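小さな筐体を長く使う 古い小型デスクトップの手入れについて聞く

ソークロウ修理室 ジョセリン・オカンポさん 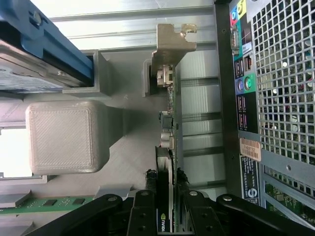 ジョセリン・オカンポさんが扱うのは、机の隅や棚の下に収まる小型のデスクトップパソコンである。事務所や学習塾、個人の自宅で何年も使われてきたものが多い。小型機の中は部品どうしが近く、作業の順番がものを言う。背の低いグラフィックスカードを一枚入れるにも、金具の先の曲がった部分を筐体の後ろ側の差し込み口に合わせ、基板を傾けないように立てて持つ必要がある。すぐ近くには青い受け具に載った銀色のハードディスクがあり、手前の側には緑色のメモリーも見える。大きな筐体なら手のひらごと入れられるが、この大きさではそうはいかない、とオカンポさんは言う。

オカンポさんがソークロウ修理室で働き始めて12年になる。それ以前はトレサヴィエという事務機器の会社で、納入した機械の保守を担当していた。

「トレサヴィエにいたころは、ほとんどが交換作業でした。動かなければ代わりの機械を置いて、元の機械は持ち帰る。持ち帰った後のことは別の部署の仕事でした。私は中を開けるところまでやりたかったので、こちらに移りました」

修理室の受付にはノートが置いてあり、預かった機械には通し番号を振っている。話を聞いた11月13日の時点で、番号は1209まで進んでいた。この番号には大型の機械もノート型も含まれるが、オカンポさんの担当は小型のデスクトップに偏っている。

依頼の内容を尋ねると、故障よりも「遅くなった」「画面を増やしたい」という相談が目立つという。

「壊れてはいないんです。表計算と伝票の印刷に使っていて、それはできている。ただ、画面をもう一枚つなぎたいとか、図面を開くと動きが引っかかるとか、そういう話です。買い替えを勧めることもありますが、カードを一枚足せば済む場合もあります」

足せるかどうかを決めるのは、まず高さだという。小型の筐体には背の低いカードしか入らない。カードそのものは低くても、付属の金具が標準の高さのままになっていることがある。中古で手に入れたカードに多い。

「お客さんが自分で買って持ってきて、蓋が閉まらないと言うんですね。見ると金具だけが長い。低いほうの金具は最初の箱に入っていたはずですが、中古だと箱がないことが多いです。金具だけ探すのに2週間かかったことがあります」

次に見るのは電源の余裕である。小型機の電源は容量が小さく、専用の補助電源の線が出ていない機種も多い。そのため、差し込み口からの電力だけで動くカードに限られる。オカンポさんは、依頼を受けるとまず電源の側面に貼られた表示を読み、ノートに書き写す。カードの型番を聞くのはその後だ。

「順番を逆にすると、お客さんの気持ちがもうそのカードに向いてしまうんです。だめですと言いにくくなる。先に電源を見ておけば、この範囲から選びましょうという話ができます」

作業そのものの手順も聞いた。電源の線を抜き、電源ボタンを何度か押してしばらく置く。蓋を開けたら、何も触らずに一度全体を眺める。線がどこを通っているかを覚えるためで、自信がなければ紙に描く。スマートフォンで撮ることもあるが、オカンポさんは紙のほうを好む。

「撮ると覚えないんです、私は。あとで見ればいいと思うので。線を描くと、これはこの下をくぐっていたな、と手が覚えています」

その後、後ろの穴をふさいでいる板を外す。ねじで留まっているものと、押さえの板を開けて抜くものがある。板を外したら、小さな袋に入れて機械と一緒に返す。将来カードを抜いたとき、穴が開いたままだと埃が入るし、空気の流れも変わってしまうからだ。

カードを差し込むときの注意は、金具の先を先に決めることだという。

「端子のほうから入れたくなりますが、金具の曲がった先が引っかかっていると、まっすぐ下りません。まっすぐ下りないまま押すと端子の片側だけに力がかかります。金具の先を落としどころに入れて、それから端子を合わせる。合ったら、端を片方ずつではなく全体を押します。入った感じは指に来ます。来なかったら、抜いてもう一度です」

持つ場所も決めている。コンデンサーのような背の高い部品には指を掛けない。基板の縁と、覆いの固いところを持つ。狭い場所では持ち替えができないので、筐体に入れる前に、どこを持ったまま最後まで行けるかを考えておく。

隣の部品に当てないことも大事だという。ハードディスクの受け具が邪魔になる機種では、先に受け具ごと外す。手間は増えるが、カードの角で線をこすったり、コネクターを浮かせたりする失敗が減る。

「カードを入れたらハードディスクが見えなくなった、という相談がときどきあります。設定の話だと思って電話をかけてこられるんですが、持ってきてもらうと、たいてい線が少し抜けかけています。腕が当たったんでしょうね。差し直せば直ります」

修理室には、もう一人、アグネセ・ラウルさんが勤めている。担当はデータの移し替えと、動作の確認である。オカンポさんが組み終えた機械は、そのままラウルさんの机に移る。確認の期間は一晩で、翌朝に温度の記録と画面の出方を見る。

ラウルさんにも少し話を聞いた。

「私は中を見ないで受け取ります。オカンポさんから何をしたか聞く前に、まず普通に使ってみます。聞いてしまうと、そこばかり見るので。音がおかしいとか、起動に時間がかかるとか、先に自分で気づいたことを書いてから、作業の内容を読みます」

ラウルさんが気にするのは音だという。小型機はもともとファンが小さく、回転が上がると高い音が出る。カードを足すと中の熱が増え、それまで静かだった機械が鳴り始めることがある。事務所なら気にならなくても、寝室に置く人には問題になる。

「音は数字にしにくいので、お客さんに来てもらって、ここで聞いてもらうこともあります。これで大丈夫ですか、と。大丈夫でなければカードを変えるか、やめるかです」

ファンの掃除も二人の間で決まった流れがある。開けた機械は、依頼がなくても埃を払う。料金はもらわない。ただし、電源の内部には手を付けない。電源から異音がするときは、中を掃除しようとせず丸ごと交換する。

部品の調達先は主にミンジャとビソラの二社で、ミンジャからは新品の小物、ビソラからは中古の部品を取り寄せている。ビソラから届いたカードは、そのまま使わず、修理室で一度試す。使えないものが混じる割合を尋ねると、オカンポさんは棚の箱を見に行った。

「先月までに届いた分で19枚試して、返したのが2枚でした。悪くないと思います。返した分も、まったく映らないのではなくて、片方の出力だけ映らないというものでした。画面一枚で使う人なら気づかないかもしれません。でも、画面を増やすために入れるカードですから」

メモリーの増設も、カードと同時に頼まれることが多い。オカンポさんは、同時に入れないようにしている。先にメモリーだけを足して起動を確かめ、そのあとカードを入れる。二つ同時に変えると、起動しなかったときにどちらが原因かを調べ直すことになる。

「一つずつやると遅いと思われますが、戻る時間を入れると変わりません。お客さんがご自分でやるときも、これだけはお願いしています。一つ変えたら、一度起動してください、と」

自分で作業する人からの電話相談は無料で受けている。説明書を見ながら電話をしてくる人、蓋を開けてから電話をしてくる人とさまざまだが、オカンポさんが最初に聞くのは、電源の線が抜けているかどうかだという。次に、外したねじがどこにあるかを聞く。

「机の上です、と言われたら、器に入れてもらいます。湯のみでいいです。小型機のねじは長さの違うものが混ざっていて、長いほうを浅い穴に入れると、裏にある部品に当たることがあります。だから器も分けたほうがいい。ハードディスクの受け具のねじと、筐体のねじは別の器です」

作業台には、ねじを入れる小皿と並んで、先の曲がったピンセットと細い懐中電灯が置かれている。磁石付きのドライバーも使うが、最後の締め付けは磁石のないものに持ち替える。締めすぎを避けるために、柄の細いものを選んでいるという。

買い替えを勧めるのはどんなときか、と聞くと、オカンポさんは少し考えてから答えた。

「電源が専用の形で、もう手に入らないときです。それから、使っているソフトのほうが新しい機械を求めているとき。部品を足しても、そこは変えられません。あとは、お客さんがその機械を好きではないときです。好きでないものにお金をかけても、半年したらまた別の不満が出ます」

反対に、古くても残したほうがよいと話すことがあるのは、置き場所が決まっている機械だ。受付の棚の寸法に合わせて買ったもの、壁の金具に掛けてあるものなどは、後継機にすると寸法が合わないことがある。先日も、歯科医院の受付で使われていた小型機にカードを足し、画面を一枚増やして返したばかりだという。

修理の受け付けは窓口のほか、電話でもできる。持ち込む前に機種名と、分かれば電源の表示を控えておいてほしいとのことだった。ケーブル類は電源の線だけでよく、画面やキーボードを持ってくる必要はない。カードを自分で用意した場合は、付属の金具とねじも一緒に持ってきてもらいたいとオカンポさんは話している。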